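Folding shorts and other heavy cotton

Short garments in denim, twill or canvas do not hold a fold the way a T-shirt does. The cloth is stiff, the seams are thick, and any patch pocket adds bulk on one side. The steps below are for a flat table, not a bed.

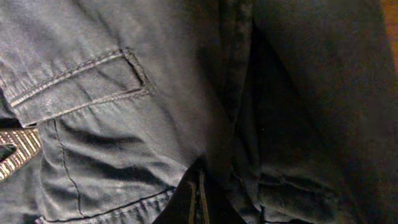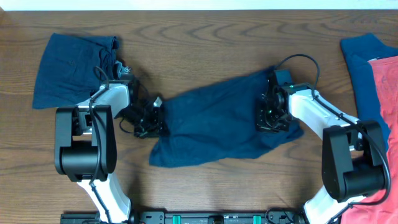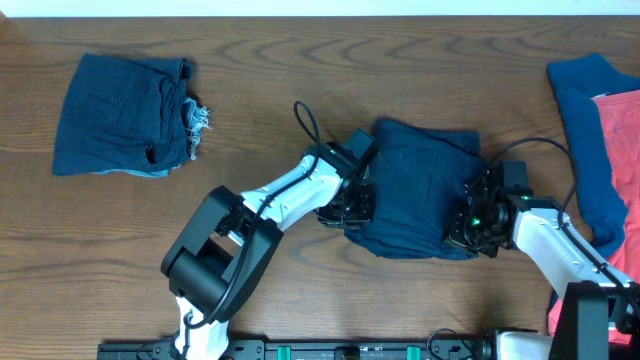

Pocket flap with double topstitching (first picture); navy fabric held at both ends (second); folded denim at left, second garment held at center (third).

Before folding
Empty the pockets. Press each flap down flat with the palm. A flap that is folded under will set a crease in one wash cycle. Brush off lint with a dry brush, working along the grain.

Squaring
1. Grip the garment at both ends and pull until the top edge is straight.
2. Lower it with the bottom edge touching the table first.
3. Smooth from the center outward. Do not drag the cloth toward you.

Folding
1. Lay one leg over the other, back pockets outside.
2. Tuck the crotch point in to make a straight side.
3. Fold hem to waistband. On cargo styles, shift the fold line 2 inches so that it clears the pocket.

Raw hems
Leave the fringe outside the fold. Trim long threads with scissors; pulling them opens the weave. To stop further fraying, run a straight stitch half an inch above the edge.

Storage
Stack no more than 12 pairs. File upright in a drawer where depth allows. Plillow drawer dividers fit the standard depth; the Voletti type is too low for folded denim.

Revised November. Corrections to Helju Rebane.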